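Notebook, display bench
April, entry 4
Panel evaluation, Tuvarero 55 against Erero 55

Started 9:20. Both sets out of standby since 8:30, so the backlights had most of an hour. Room lights off at the window end, bench lamps left on for the first block because I wanted a lit-room number before doing anything in the dark.

Reason for the entry: Máté Erdős wants a recommendation on which of the two goes into the meeting rooms at Totdale. The earlier notes compare them on the default presets, which tells us how the stores want them to look and very little else. Repeating with matched settings.

Settings, both sets:
Picture mode: Movie on the Tuvarero, Cinema on the Erero. Nearest equivalents.
Color temperature: Warm 2 / Warm.
Sharpness: 0 on the Tuvarero. On the Erero 0 softens the picture, neutral is 10. Checked with the line pattern twice.
Dynamic contrast: off.
Ambient sensor: off. The Erero turns it back on after a full power cycle. Third time I have written this down, please check it before measuring anything on that set.
Noise reduction: off, both menus. The Tuvarero has a second one under Signal that does not follow the first.
Source: the bench player over HDMI 2, same cable moved from one to the other.

White level. 10 percent window, SDR, backlight at maximum. Tuvarero 655 nits after the reading settled. Erero lower, and it keeps dropping for the first few minutes, so I am not entering a single value until I have a proper log. With the backlight turned down to something a person would sit in front of, the two match without trouble. Peak output should not decide this for SDR use.

Black level. The Erero has the better native contrast, meter reads 3,000 to 1 on the full checkerboard with local dimming off. The Tuvarero is an IPS type panel and is well short of that. In a lit room I had to go up close to tell them apart. With the lamps off it is obvious from the chair: the Tuvarero's black bars are gray, slightly blue in the lower left corner.

Local dimming on the Erero. Low is usable. Medium lifts a halo around subtitles. High crushes the first few steps above black, and the step pattern shows it clearly. Leave at Low. The Tuvarero menu has an item called Contrast Zone, which I expected to be dimming, but it does nothing to the backlight. It bends the gamma curve. Off.

Gamma. Target 2.2 for those rooms. Tuvarero tracks close to it from 20 percent up and runs a bit bright below. Erero is labeled 2.2 and measures nearer 2.4; the 2.0 setting overshoots the other way. Used the 20-point control to bring it in. Took until 11:40, which is too long if we have to do it on every unit. Need to find out whether the settings can be copied over USB. The manual says yes for "hotel mode" and gives no details.

Viewing angle. Meter on the arm, moved off axis in steps. The Erero loses saturation early and the skin tones go pale by the time you are at the end seat of a normal meeting table. The Tuvarero holds up much better. This matters more at Totdale than black level does, because the rooms are wide and shallow and half the seats are well off center.
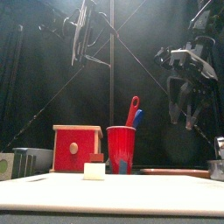
Motion. Both are native 120 Hz panels according to the service menu. The Erero's sales page uses a larger figure, and that comes from backlight scanning. Ignored.

Test clip was the slow pan, then the scrolling text, then the football segment.

Tuvarero, interpolation off: 24p content shown without judder, pulldown handled correctly on both 24p and 60i input. Blur on scrolling text is moderate. Trails are even in all directions.
Tuvarero, interpolation at 3: pan is smooth, small tearing around the goal net. Acceptable for sports. Film looks like video.
Erero, interpolation off: 24p over 60i not detected, so there is a regular hitch on every pan. Goes away if the player is set to output 24p directly.
Erero, interpolation at 3: hitch gone, more break-up than on the Tuvarero. Also a dropped frame every so often, not periodic. Ran the clip again to be sure. Same thing, different places.
Erero dark transitions: visible smearing behind dark objects, as expected from a VA panel. Worst on the shadowed stand in the football segment.

The dropped frames could be the player. Swapped to the spare player and did not see one in a full run, but a full run is only a few minutes, so I do not consider it settled.

Lunch. Back at 13:15.

Upscaling. The rooms will mostly show laptops, so this is low priority, but the archive material is 576i and somebody will want to play it. Used the Magyar test reel. Tuvarero deinterlacing is clean on the rotating bar down to shallow angles. Erero shows jaggies sooner. Neither does well with the mixed film and video section. The Tuvarero's edge enhancement cannot be fully removed on SD input even at sharpness 0.

Laptop input. More relevant.
4:4:4 chroma: Tuvarero only in PC mode, and PC mode is only offered if the input is renamed to PC. Red text on blue is readable after that. Erero does it in Game mode and in PC mode.
Overscan: off by default on the Erero. On by default on the Tuvarero, menu item is called Fit, which has to be ON to get no overscan.
Wake on signal: Tuvarero wakes and goes to the right input. Erero wakes to its home screen and waits for the remote. There may be a setting. I went through every page I could reach and did not find it.
Banding on a gray ramp: slight on the Erero, green tinge near the middle. None worth noting on the Tuvarero.

Uniformity. Full-field gray at 50 percent. Erero shows a faint vertical band right of center, visible on pans across grass. Tuvarero has darker corners and nothing in the middle. One sample each, so this says something about these two sets and nothing about the models.

Power. Did not measure. The plug meter is with Máté, need it back.

Standby noise. The Erero has a faint coil whine at low backlight settings. I can hear it from the chair with the room quiet. With the ventilation running I cannot.

Price. Both quotes Máté forwarded were before mounting hardware and from different dealers, so they cannot be compared directly. The Tuvarero dealer includes on-site replacement. The other one wants the set shipped back in its original carton, which means storing the cartons. I would ask a second dealer for the Erero before putting any cost figures in the report.

Where this stands at 15:50:
For a dark room and a viewer sitting in front of it, Erero, with the player forced to 24p and dimming at Low. For the meeting rooms, Tuvarero. The viewing angle and the wake behavior decide it. Picture quality straight on is better on the Erero once calibrated and I would not argue with anyone who prefers it.

Open:
Erero white level log, one hour from cold, a reading every minute.
Dropped frames, long run on the spare player.
USB settings copy, both sets.
Erero firmware is one version behind. Do not update until the log is finished.
Ask the Tuvarero dealer if the current production still has the IPS panel. The label on ours has a suffix that is missing from the spec sheet.
Plug meter.

Left both sets on the gray field with the sleep timer off. Cable is in the Erero, HDMI 2.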